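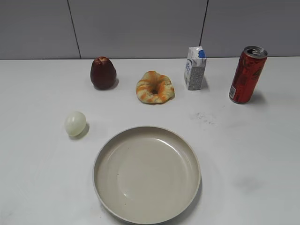
Dineo Mabuza wrote to the newsletter in February to ask why the Adams Building break room had become a place where people eat alone with their phones, and whether the staff lunch hour could be given back its old shape. Her letter asked for a common hour, a room kept free of meetings, and a clear statement from the administration that employees are expected to take the break they are given.

Several readers wrote in support. Others had concerns, chiefly about coverage at the service desks. The Office of Staff Affairs has reviewed the correspondence and has prepared the following notice on the midday break, which applies to all employees at the Adams and Ukska sites.

Common lunch hour

A common lunch hour will be observed from noon to 1 p.m. at both sites. Departments are asked not to schedule internal meetings, training sessions or conference calls during that time. Standing meetings that now fall within the hour should be moved by the end of the month. Requests for an exception should be sent in writing to the Office of Staff Affairs and should name the meeting, its purpose and the people required to attend.

The common hour does not change the length of the paid or unpaid break to which any employee is entitled. Employees on part-time schedules, and those whose shifts begin after 11 a.m., will continue to take their breaks as arranged with their supervisors.

Coverage at the service desks

The records desk and the front reception desk must remain open through the middle of the day. Supervisors in these areas will divide staff into two groups, with the first taking lunch at noon and the second at 1 p.m. Groups will trade places at the start of each month -- a practice the records desk has followed informally for some time and recommends to others.

Palesa Fourie of the records desk raised the matter of the telephone line, which is at its busiest shortly after noon. Calls received during the first lunch period will now be shared between both sites. The change has been tested at Ukska, and staff there have been given a short guide to the most common requests. Copies are available at reception.

Use of rooms

Room 214 in the Adams Building has been removed from the meeting calendar between 11:30 a.m. and 2 p.m. and is set aside for lunch. It will be unlocked each morning by the facilities staff. Employees are welcome to use the room whether or not they bring a meal from home. Groups may not reserve it, and departmental celebrations should continue to be booked in the larger hall on the ground floor.

At Ukska, the existing break room will be used as before. The folding partition is to stay open during the lunch hour so that the full room is available. Requests for additional seating have been received and are under review with the building owner, whose agreement is needed for any change to the furniture on that floor.

Those who use the rooms are asked to observe the following:

Wipe down your place when you leave.
Label food kept in the refrigerator with your name and the date.
Take telephone calls in the hallway.
Report spills on the carpet to facilities the same day.

The refrigerators at both sites will be cleared at the close of business on the last working day of the month. Unlabeled containers will be discarded.

Eating at desks

A number of letters asked whether eating at one's desk would be prohibited. It will not be. The administration recognizes that some employees prefer a quiet break, and that others have medical or religious reasons for eating at particular times or in private. Supervisors should not ask an employee to explain where or with whom he or she eats lunch. Food is still not permitted in the archive, in the map room or at the public counters.

Work should not be assigned during an employee's break. Where an urgent matter makes this unavoidable, the time must be returned on the same day and entered on the time sheet. Xolani Hlongwane in payroll can advise on the correct entry code, which differs for hourly and salaried staff.

Shared lunches

Kasun Sultana has offered to coordinate a shared lunch once a month, beginning in the spring. Participation is voluntary. Employees who wish to bring a dish should add their names to the sheet posted outside Room 214 and list the main ingredients, with particular attention to nuts, dairy and shellfish. Costs will not be reimbursed.

Review

The arrangements described in this notice will remain in place through the end of June. A short survey will then be sent to all employees at both sites -- paper copies will be provided for those without regular access to a computer. Comments in the meantime may be left at reception or sent to Siyabonga Modise in the Office of Staff Affairs.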